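Hadivel Bench Guide
Section 7: Packing Power Supply Units into Divided Cartons

14 shares | 2 comments

7.1 Scope

This section covers the packing of bare power supply units, with cables attached, into divided cardboard cartons for return to stock. It applies to the Hadivel packing bench and to any table of equal size. Units with detachable cables are covered in Section 8.

7.2 Before you start

The following are needed at the bench:

- one divided carton, with its divider set
- the units to be packed, unplugged from mains and from any load
- reusable cable ties
- one pack sheet per carton
- cut-resistant gloves, if the unit cases have unfinished edges

Disconnect each unit at least 60 minutes before packing. Do not open a unit case for any reason at this bench.

CAUTION: Capacitors inside a power supply unit can hold a charge after the mains cord is removed. Never push a tool, a wire or a finger through the grille.

7.3 Preparing the carton

1. Set the carton on the table with the open side up and the long side facing you. Leave room behind it for the waiting units.

2. Fold the top flaps fully outward, or remove them if the carton is the flapless type. Worn top edges are acceptable. Split corners are not.

3. Press the divider set down until it touches the carton floor along its full length. A divider that stands high will catch on the unit case and tear.

4. Run a hand along each compartment wall. Replace any divider that has folded over or come out of its slot.

Note: Divider sets are matched to carton size. A Prultis set will drop into a Baptiste carton but leaves a gap at one end, and units in the end row will shift in transit. Do not mix them.

7.4 Staging the units

5. Stand the units in a row on the table behind the carton, with the cables up or to the rear. Keep the cables clear of the table edge.

6. Check each grille for dents and each case for missing screws. Set damaged units aside with a red tag.

7. Separate any cable bundles that have crossed. Work from the connector end back toward the case. Do not pull on a single wire to free a bundle.

8. Gather each bundle and tie it once, near the middle. A tight coil at the point where the wires leave the case strains the insulation.

7.5 Loading

9. Lift one unit by its case, with a hand on each side. Do not lift by the cables.

10. Lower the unit straight down into its compartment. If it binds, take it out and check the divider. Do not force it.

11. Lay the cable bundle in the same compartment, on top of the case. Red, yellow and black wires must all be inside the compartment walls before the next unit is lifted.

CAUTION: Do not rest a unit on the carton rim while making space for it. The rim can give way under the weight, and a bundle hanging outside the wall is easily snagged.

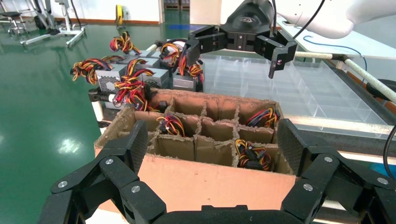
12. Continue until the carton is full or the batch is finished. Leave unused compartments empty. Do not fill them with loose cables or paper.

13. Look across the top of the carton at eye level. No cable may stand above the rim. Retie any bundle that does.

7.6 Pack sheet and closing

14. Write the carton number, the compartment count and your initials on the pack sheet. Place the sheet flat on top of the dividers.

15. Close the flaps or fit the lid, and tape along the center seam only.

16. Move the carton to the outgoing shelf. Full cartons are a two-person lift.

Note: Sheets with no initials are returned to the bench. Questions about numbering go to Wanda Kubiak, extension 648.

7.7 Common faults

Unit sits above the rim: the divider is not fully seated, or a cable is trapped under the case. Remove the unit and repeat step 3.

Bundle springs out of the compartment: the tie is too close to the connectors. Move it toward the middle of the bundle.

Divider tears during loading: stop, empty that row, and fit a new divider. Tape repairs do not hold.

Revised in February by D. Tillman. Replaces the loose-leaf sheet formerly kept at the bench.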